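How to Hem a T-Shirt So It Still Stretches

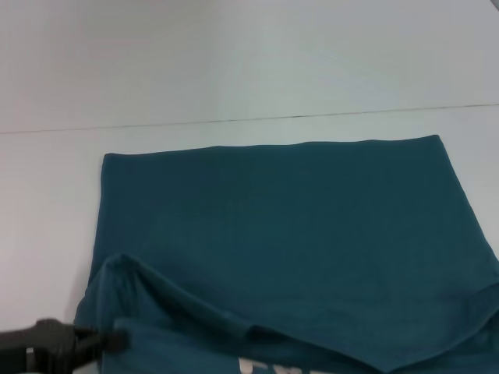

A T-shirt that is too long is one of the easier things to alter, provided you treat it as a knit. The usual mistake is to hem it the way you would hem a pair of cotton pants, with a plain straight stitch pulled tight. It looks fine on the table. Then you pull it over your hips, the fabric stretches, the thread doesn't, and you hear a pop.

This page covers shortening a plain T-shirt on an ordinary home sewing machine with a twin needle. There is a section near the end for doing it by hand. You don't need a serger.

What you need

A T-shirt, washed and dried the way you normally wash and dry it. Cotton jersey can shrink in length, so don't hem a new one straight out of the bag.

A stretch twin needle, 4.0 mm wide, size 75. The size is printed on the case as 4.0/75. Make sure it says "stretch." Universal twin needles are sold next to them on the rack and they skip stitches on jersey.

Two spools of all-purpose polyester thread in the same color. If you only have one spool, wind a second bobbin and use that as your second top spool.

Clips or ballpoint pins, chalk or a washable marker, a clear ruler, sharp scissors, an iron, and a scrap of similar knit for testing.

Optional: a roll of knit stay tape or lightweight fusible web, half an inch wide. I use it on thin shirts and skip it on heavy ones.

Step 1. Decide on the length

Put the shirt on with the pants you wear most often. Stand normally and look straight ahead while someone else places a pin where the finished edge should be. If you are alone, put in a pin, stand up straight, check the mirror, and move it if you need to. Looking down lifts the back of the shirt and drops the front, and you will end up marking it too short.

Raise your arms. If your stomach shows and you don't want it to, move the pin down an inch.

One pin at the side seam is enough. You will measure the rest flat.

Step 2. Lay it out and square it up

Take the shirt off and put it on a flat surface, front side up. Match the shoulder seams, then the underarms. Smooth the body with your palms without pushing it sideways.

Don't assume the old hem is level. Cheap shirts are often cut off grain and the side seams spiral toward the front after a few washes. If yours does this, ignore the seams and let the shirt lie the way it wants to. Measure from the underarm down to your pin on one side, then mark the same distance on the other side. Draw a light line between the marks. That is the fold line, where the finished hem will be.

Measure down one inch from the fold line and draw a second line. That is the cutting line. One inch gives you enough to hold on to, and any extra gets trimmed later.

If the original hem curves down at the sides or is longer at the back, you can keep that shape by measuring up from the old edge every couple of inches and joining the marks. Shallow curves are fine. Deep curves need a narrower allowance, half an inch at most, or the hem will pucker when you fold it.

Step 3. Cut

Clip the front and back layers together above the cutting line so they can't shift. Cut with long, slow strokes and keep the lower blade resting on the table. If you have a rotary cutter and a mat, use those.

Keep the strip you cut off. It is the best test scrap you can have, being the same fabric. Cut the old hem off it so you are testing on a flat piece.

The raw edge will probably curl toward the right side. This is normal for jersey and the next step takes care of it. You don't need to zigzag or finish the edge. Jersey doesn't fray.

Step 4. Press the hem

Turn the shirt inside out. Fold the edge up one inch along your fold line and press. Put the iron down, lift it, move it over, and put it down again. Sliding the iron stretches the fabric and gives you a wavy hem before you have sewn anything.

If you are using stay tape or fusible web, lay it inside the fold close to the raw edge and fuse it as you go, following the time and heat on the package. Test on your strip first. Too much heat makes some tapes show through as a shiny band.

Let the hem cool completely before you move it. Then clip it every 3 inches, with extra clips at the side seams.

Step 5. Set up the machine

Put in the twin needle. The flat side of the shank goes to the back, the same as a single needle.

Check that your needle plate has a wide slot. If it is a straight-stitch plate with one small round hole, the twin needle will hit it and break. Turn the handwheel toward you by hand for one full stitch and watch both needles go down and come up clear.

Thread both spools through the same path together. If your machine has two spool pins, set one spool to unwind clockwise and the other counterclockwise, which keeps the threads from twisting around each other. At the tension disks, put one thread on each side of the center disk if you can. Only one thread goes behind the last guide above the needle. The other hangs free.

Needle threaders don't work with twin needles. Thread each eye by hand.

Settings to start with:

Stitch: straight, needle centered
Length: 3.0
Top tension: one number lower than normal
Presser foot pressure: lighter than normal, if your machine lets you change it

Sew a test line on your strip, through two layers. Look at it, then pull it hard along the length.

Thread breaks when pulled: lengthen the stitch to 3.5 or lower the top tension a little more.

A ridge rises between the two rows: top tension is too high.

Loops underneath: top tension is too low, or the bobbin isn't seated.

Skipped stitches: change the needle. If a new needle still skips, slow down and rethread everything.

Fabric waves: lighten the presser foot, or put a strip of tissue paper under the seam and tear it off afterward.

Spend as long as you need on this part. I usually sew six or more test lines, and Shona Kerr, who taught me to do this, still pins hers to the pattern envelope with the settings written on them.

Step 6. Sew

A twin needle makes two rows on top and a zigzag underneath. The rows have to be on the outside of the shirt, so you sew with the right side facing up. That means you can't see the raw edge while you sew, and you need a guide.

Turn the shirt right side out. Put a piece of masking tape on the machine bed 7/8 of an inch from the left needle and run the fold along it. This puts the left row just inside the raw edge, with the right row between it and the fold.

Start on the back of the shirt, an inch or so past a side seam. Begin slowly. Don't pull from the front or the back. Let the feed dogs move the fabric and only steer. Take out each clip before it reaches the foot.

At the side seams the layers get thicker. Slow down, and if the foot tips back, fold a bit of cardboard and put it behind the needle under the foot to level it. Take the last few stitches over the bump with the handwheel.

When you come back around to where you started, overlap the stitches by half an inch and stop. Don't backstitch. Backstitching with a twin needle on jersey makes a hard lump. Pull the top threads through to the inside, tie them to the bobbin thread, and trim.

Step 7. Trim and press

Turn the shirt inside out and look at the zigzag. If there is loose fabric beyond it, trim it away with small scissors held flat. Stay clear of the stitches.

Press again with steam, lifting and lowering. A hem that looks a little wavy off the machine will often relax after a shot of steam and ten minutes lying flat. If it is still wavy after that, wash it once before deciding to rip it out.

Doing it by hand

Use a single strand of polyester thread and a ballpoint hand needle. Press and clip as above, then use a catch stitch, working from left to right on the inside. Pick up one or two threads of the outer fabric with each stitch and leave the thread slightly slack. Every few inches, stretch the hem gently to even it out. It takes an evening for an adult shirt. The crossed threads give when the fabric does, and a catch-stitched hem holds up well in the wash.

Common questions

Can I use a zigzag instead of a twin needle?
Yes. Set it to a width of 1.0 and a length of 2.5. It looks like a slightly wobbly straight stitch and stretches well. Use a single stretch needle.

Can I reuse the original hem?
You can cut it off and sew it back on higher up, but the seam shows. It makes more sense on jeans.

How much can I take off?
Up to 2 inches won't change how most shirts hang. Past that, check the width at the new hem, especially on a shirt that flares.

Do I need stretch thread in the bobbin?
No. Cameron McIver wrote in to say he winds wooly nylon on the bobbin by hand for running shirts, and that works very well for tight-fitting things. For an ordinary loose T-shirt, polyester is fine.

My machine won't take a twin needle.
Sew two rows with a single stretch needle, a quarter inch apart, using the narrow zigzag above. Sew both rows in the same direction.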